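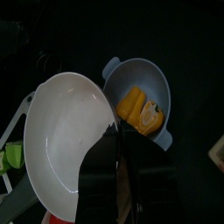 Frigideira branca junto à garra, pimento amarelo na panela azul: treino do clube Akov.

Dicas de cozinha de um clube de robótica escolar

O nosso clube prepara a prova de cozinha do torneio Ganditz, marcado para julho. O braço tem de arrumar uma bancada em 5 minutos sem partir nada. Ao fim de 84 tentativas registadas, juntámos conselhos que servem também a quem cozinha com as mãos que trouxe de nascença.

Pegar na frigideira pela borda. Os dedos da garra agarram melhor um rebordo levantado do que uma superfície lisa. Feche devagar e só depois levante. O interior branco e brilhante é lindo e perdoa pouco: nada de metal a raspar, nem dedos sem borracha.

Legumes dentro de um recipiente fundo. Um pimento cortado ao meio numa tábua foge para onde quer. Numa panela funda fica encostado à parede e deixa-se apanhar. As tiras finas ficam para o fim, quando já ninguém tem paciência e as expectativas baixaram.

Reflexos. O esmalte brilhante confunde a câmara e a equipa de programação culpa a equipa mecânica. Baixe a luz do teto e use um candeeiro de lado. A discussão continua, mas com menos encandeamento.

Manchas. Bicarbonato com um pouco de água, esponja macia, três minutos de espera. O manual do Gkikas, o nosso programa de controlo, tem 802 linhas e não dedica uma única à loiça suja.

Placa desligada. Treinamos sempre com o fogão frio e a ficha fora da tomada. O regulamento exige-o, e o cabo do pulso também agradece.

Próxima sessão: 21 de novembro, na sala Utarine. Tragam panos de cozinha, que os do clube já servem para limpar massa lubrificante.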